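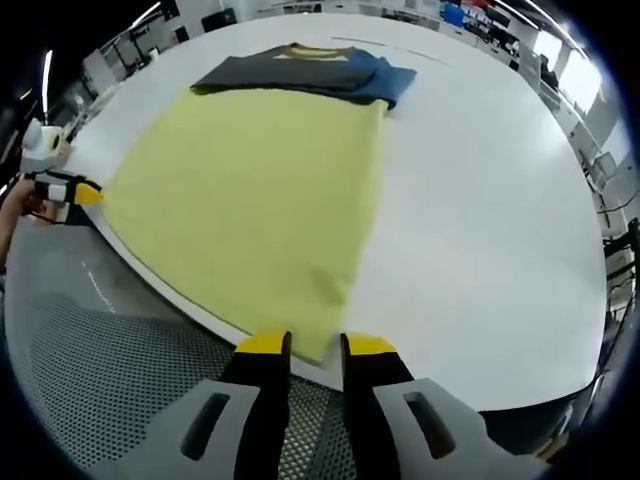

Skeka hand-held gripper kit, pair, build and use review

I bought the Skeka kit in May, one left and one right, to collect folding demonstrations for an arm I am building at home. The arm is a six-joint Droltia with my own wrist plate on it. The kit cost 527 dollars for the pair, plus 39 dollars shipping. I paid for it myself and assembled it over two evenings at the shared workshop I belong to, where I also do most of the recording.

What comes in the box: printed housings in light gray, two sets of black fingers, yellow fingertips, springs, linear rails, a trigger for each hand, a camera mount for each hand, and two bags of screws. The camera is extra. So is the lens. The listing does say this, but far down the page, and I missed it and lost a week waiting for mine.

Assembly

The instructions are a 90-page PDF. Most of it is good. The rail section is not, because the drawing shows the left unit and the text describes the right one. I built the first carriage backward and had to take it apart. If you are starting on this kit, do the right hand first and then mirror it.

The screws are all M3 in four lengths, and the bags are not sorted. Get a caliper out and sort them before you begin. One of my heat-set inserts was crooked from the factory. I pulled it with a soldering iron and put in one of my own. Ama Amissah, who has the bench next to mine and built the same kit last year, told me hers had two like that.

The housings themselves are printed well. The layer lines are even and the slots needed no filing. The fingers move parallel and close square at the tips, which was my main worry for cloth work. With the stock spring the trigger is stiff. I swapped it for a lighter one from a Costigan assortment and my hands stopped aching after half an hour. The lighter spring opens the fingers a bit slower, and for shirts I have not found that to matter.

Use on clothing

My task is plain: T-shirt flat on the table, fold it, add it to the pile. I have recorded 251 folds so far with these grippers. Some notes from that.

The yellow tips hold cotton jersey very well. They pick up a single layer at a hem if you come in low and press slightly into the table before you close. On a collar they tend to take both layers, and you have to let go and try again. Thin synthetic sports shirts slip. I tried a strip of grip tape over the tips and it was worse, since the tape edge caught on the fabric when I let go. I took it off.

Soft, fuzzy shirts are the easiest of all. They stay where you put them and the folds hold. Slick ones creep open while you are getting the next one.

Reach is fine. I can stand at the front edge of a wide table and work a whole adult shirt without leaning on it. Where I do have trouble is the near hem. If it sits close to the front rim of the table, the housing wants to be where the rim is, and you end up turning your wrist at an angle that my arm cannot copy. I now try to lay the shirts farther back. It is easy to forget this when you are going fast, and I have thrown out recordings over it.

Table surface matters more than I expected. I started on a bare wood bench, and the tips dragged on the grain. A smooth white top is much better for sliding a finger under a hem. Glare from the windows can be a problem in the late afternoon. Before four o'clock I have had no trouble.

Tracking and recording

The Skeka software runs on Linux only. Calibration takes ten minutes per hand with the printed board, and you have to redo it if you so much as bump the camera mount. Mine has a little play in it – a washer under the front screw cured that on the left hand, and I still need to do the right. Finger opening is read from the video, so there are no encoder wires, and I like that. It lost the right finger a few times when a dark sleeve hung over it.

Position tracking drops out if the camera sees nothing but white table. Leave things in the background. A desk, shelves, or anything with edges will do. I had cleared and curtained off my first corner for neatness, and the tracking was poor until I took the curtain down.

Two people can share the job, one gripper each, if you have the patience. Sena Akpalu and I did a session like that on a Tuesday and the folds came out slow but clean. One person with both hands is faster.

Durability

One fingertip has started to peel at the corner. Spares are sold in sets of four, and you cannot buy one. The trigger pivot on the left squeaked until I put a drop of dry lubricant on it. Nothing has cracked. I dropped the right unit from table height onto concrete and it only scuffed the housing, though I had to calibrate again.

Compared with the Brornadach

I borrowed a Brornadach gripper from Mohammed-Awal Addo for a weekend. It is lighter in the hand and the trigger is better out of the box. The fingers are narrower and came to a harder point, and it left small pinch marks in jersey. For blocks and cups I would pick the Brornadach. For shirts and towels I would stay with the Skeka.

What I would change

Sorted screws. A corrected rail page. A camera mount with two screws in front. A softer spring in the bag as an option – it must cost them pennies.

Four out of five. I emailed support about the rail drawing and Pilar Escobar wrote back the next morning with a marked-up page, which is the one I would use if you can get it. It was not in the download when I last checked.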